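Sliding glass lid chest freezer - gasket, frost line and rear clearance
Cold Storage and Small Retail board
Thread started Oct 24, 2021

adalsgaard
Original poster

Looking for opinions before I order parts. Unit is a Tirkska glass-top chest freezer, blue surround, wire basket hung inside. Set to its warmest position as a drinks chiller. Logger in the basket reads 5 degrees at the bottom and wanders at the top. Compressor duty over a 24 hour log is 80 per cent, which seems high for a box that size in a back room. Lid slides freely. I suspect the gasket on the sliding panel but I have not ruled out the thermostat.
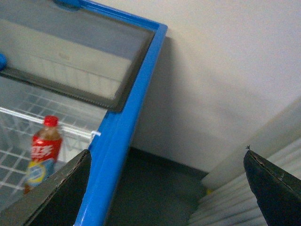
Vol. 5, p. 514

The page reference is to the Medora service binder, the section on sliding lids, in case anyone has the same set. It gives a replacement procedure for the dark grey gasket but no compression figure. The basket rail is held at the rim by a white plastic clip, and the drinks bottle stands in the basket, so nothing is fouling the lid travel.

Arnar

hamdg
Member

Glass sliders never seal like a hinged lid. The gasket on those is closer to a wiper. Do the paper strip test on every side with the panel shut, then repeat with the panel pushed the other way. If the strip drags evenly, leave the gasket alone and look at the thermostat. What is the differential?

Dong-geon Ham

r_moussa
Member

Disagree with starting at the gasket at all. 80 per cent on the warm setting says heat rejection to me. Skin condenser models dump heat through the outer walls and need air on all sides. How far off the wall is it?

adalsgaard
Original poster

Paper drags evenly on three sides, a bit light on the fourth. Differential unknown, the dial is numbered only. Position at the back is as below. 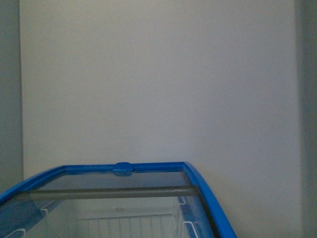

Clearance is the part of the Tirkska sheet I skipped, I admit. It asks for a gap at the back and at both ends and says nothing about recesses. The room was laid out before the freezer was bought and this was the only spot near a dedicated circuit. As it stands the far edge of the rim is hard up near the wall, and there is a darker return on each side, so the warm air has one way out and that is up. I can bring the unit forward without blocking the door.

Arnar

r_moussa
Member

There's your problem. Pull it forward and log again before spending money.

Rasha

hamdg
Member

It's a contributor. I'd still change the gasket if one side is light. Moist air gets in there every time the compressor cycles off, and you end up scraping the liner. Also check the small blue tab in the middle of the far rim. On the Hyun version of this cabinet a similar tab is the stop for the top panel, and if it sits proud the panel parks short.

bouzid_refrig
Moderator

Hyun and Tirkska lids don't interchange, so I wouldn't assume the tab does the same job. Check the parts diagram first. Gomen stocks gasket by the metre, cut from 1000 mm lengths, and the profile has to match the channel. Measure the channel width, not the old rubber, which shrinks with age.

Amr Bouzid

haneul_h
Member

Second the clearance advice. One more variable: a freezer thermostat on its warmest setting is working at the end of its range and will swing more than you want for drinks. An external controller on the supply lead holds it tighter. Put the probe mid-height against the basket wires, clear of the liner.

hamdg
Member

External controller will short-cycle the compressor unless it has a delay. Set the delay before anything else.

haneul_h
Member

Mine has one. I took it as given.

adalsgaard
Original poster

Order of work will be: move it, log for a week, then gasket. Will leave the thermostat alone until the log is in. Amr, is the Gomen profile sold as push-in or adhesive?

bouzid_refrig
Moderator

Both. You want push-in.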